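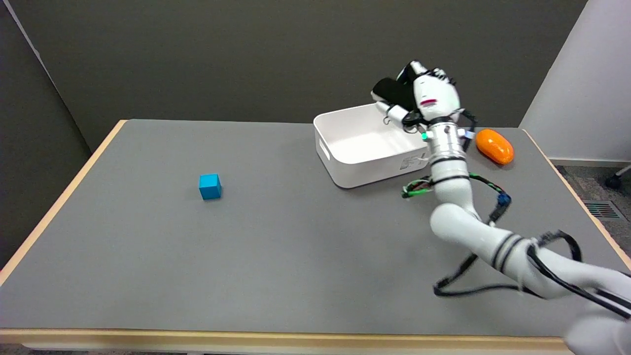

Brenda Dunmore wrote in after my last post to say that I had made the tiling question much too hard, and that all I needed was to color the squares like a chessboard. Well, she's right, bless her! My board had 70 squares, and I'd taken away two of them, both dark, before trying to cover the rest with dominoes. Every domino has to sit on one dark square and one light one, so with 33 dark and 35 light left over you're stuck before you start. I spent most of Tuesday evening shuffling little rectangles around on graph paper (and went through a good deal of tea) when I could have been in bed by nine.

What I'd still love to know is what happens if you take away one of each color, anywhere you like, on a board that's seven by ten. I think it always works, but my argument gets muddled near the corners.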